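How long can they keep you in the ER before moving you upstairs?

Xolani Gumede
11/04/2025

My father was told he was being admitted at Rampersad General, then spent 19 hours on a bed in the ER hallway. Every nurse we asked said they were waiting on a room. He got one the next morning and is doing all right.

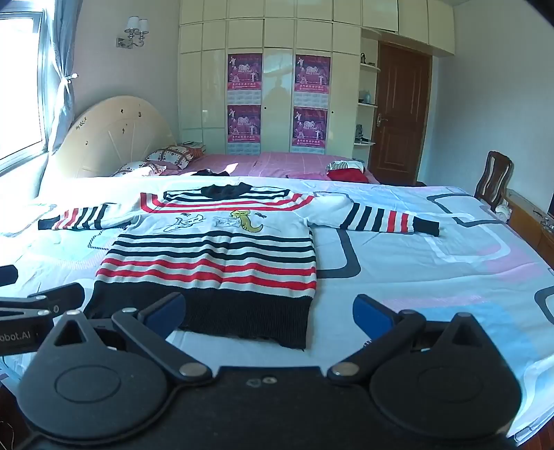

What I want to know is whether there is a limit on this. The first bill has a charge of 2,000 dollars for the ER and a separate one for observation — nobody used that word with us. Can I ask for it to be looked at?

Fatima Masilela

I worked the admitting desk at a hospital in Enden. As far as I know there is no fixed limit in most places. It's called boarding, and on bad nights we had up to 40 people waiting for a room.

The observation charge is a separate matter. A doctor can tell you "we're keeping you" and the chart can still say observation, which gets billed as outpatient. Call billing, ask for an itemized bill and ask what time the inpatient order was written. If the times don't match what you were told, write to the patient advocate and keep a copy. Don't pay the observation part while it is under review, but get them to note that on the account.

nuler2

Same thing happened to my wife in October. Bring your own phone charger and a pillow.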